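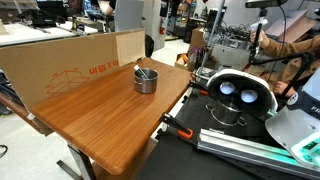 It was the silence on the drive home that got to him, one man wrote on the sign-up form. His wife had her sister to call and a group chat full of friends in the same boat, and he had the radio. He said he would have driven an hour for a room where he could say any of that out loud, so he was pretty pleased to find one opening ten minutes from his house.

The room is at the Aranda Center in Brerkness, and starting in July it will host the town's first support group for men going through fertility testing and treatment. Vandis Fertility, the clinic on the north side of town, announced the group on Tuesday, April 22, 2025, and we could not be happier to see it!

Sessions will run every other week, in the evening, for an hour and a half. They are free, and you don't have to be a Vandis patient to come. Men who are just starting to wonder whether something is wrong are as welcome as men on their third round of IVF – and so are those who have stopped treatment and are still working out how they feel about it.

The idea came out of a survey the clinic sent to partners last fall. It got 363 replies, far more than the staff had hoped for, and a lot of them ran to several paragraphs. Men wrote about semen analysis results handed over in a hallway, about baby showers, about not knowing whether they were allowed to be sad on a day when their partner was the one having the procedure. Quite a few had never told anyone at work. The most common request by a long way was simply to talk with somebody else who had been through it.

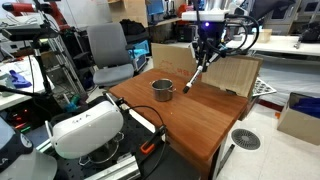 Another reply came from a woman who had filled in the form alongside her husband: she had spent two years being asked how she was doing, she wrote, and could count on one hand the times anybody had asked him. She hoped the group would be low-key, with decent coffee and no sitting in a circle staring at the carpet.

She should get her wish. A counselor from the clinic will be there each time, mostly to get things going and to answer questions afterward, but there is no set program and no one has to speak. Some evenings will have a short talk first. The opening one covers what the numbers on a semen analysis do and don't tell you, and later topics include male factor diagnoses, donor sperm, money worries and how to handle family members who keep asking when the good news is coming. (If you have an aunt like that, you will want to be there for that one.)

For those who can't make it in person, or would sooner type than talk, there is Plivow. The online message board has been a quiet hit in this part of the state, with 1138 members at last count, and it is adding a private men's section that will open the same week as the group. You can read along for as long as you like before posting, and screen names are fine. The counselor will look in on weekdays, though questions about medication or test results should still go to your own doctor's office.

What makes this so welcome is how overdue it feels. A male factor plays a part in a large share of couples who have trouble conceiving, yet most of the leaflets, the waiting rooms and the kind words are aimed at women. Women who go through treatment need every bit of that support, and plenty of them have been asking for their partners to get some too. Several of the replies to the survey said much the same thing – we would cope better together if he had somewhere to go as well.
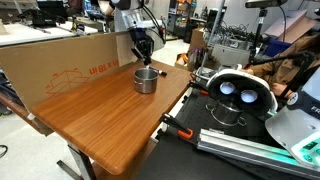

How to sign up

Forms are available at the Vandis front desk and at the Aranda Center reception, and you can also join by sending a message through Plivow. First names only is fine. Places are limited to keep the conversation easy, so a second evening will be added if the first one fills.

Parking behind the center is free after 4 p.m., and the side entrance stays open until the session ends.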